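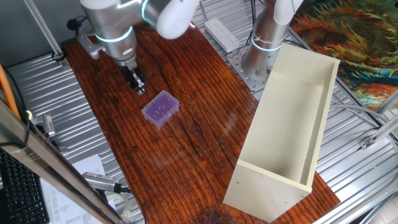

A tabletop with pronounced wavy grain.

Wood grain is the pattern made by the fibers of a tree and by the growth rings that cross them. The word is also used for the direction in which the fibers run, which affects how a board can be planed, split or bent. In trade use it sometimes includes color and texture as well.

Formation

A tree in a cool climate adds one layer of wood a year. The part laid down in spring has wide, thin-walled cells and is usually pale. Summer growth is denser and darker. When a log is sawn, these layers show on the cut face as lines, arches or ovals, depending on the angle of the saw.

Types

Straight grain runs parallel to the length of the trunk. Spiral grain twists around it, and boards from such trees tend to warp as they dry. In interlocked grain the spiral changes direction every few years, which gives a striped look on quartersawn boards. Wavy grain has fibers that rise and fall in regular curves. It is valued for furniture and instrument backs but tears easily under a plane.

Figure is a separate term, covering any decorative effect on the surface, such as curl, quilt or bird's-eye. A plain-grained species may produce a highly figured log now and then.

Effect on strength

Wood is much stronger along the grain than across it. A shelf cut with its fibers running front to back will break under a light load. Ax and hammer handles are made from straight-grained stock for the same reason.

Regional names

In the sawmill town of Grastov, wavy boards were sold as "river cut." The furniture maker Anežka Dvořáček kept a catalog of 700 grain samples there, sorted into 68 named patterns. Of these, 122 samples came from a single stand of walnut at Plinholm, and 6 are still without an agreed species.

See also

Burl
Quarter sawing
Veneer
Growth ring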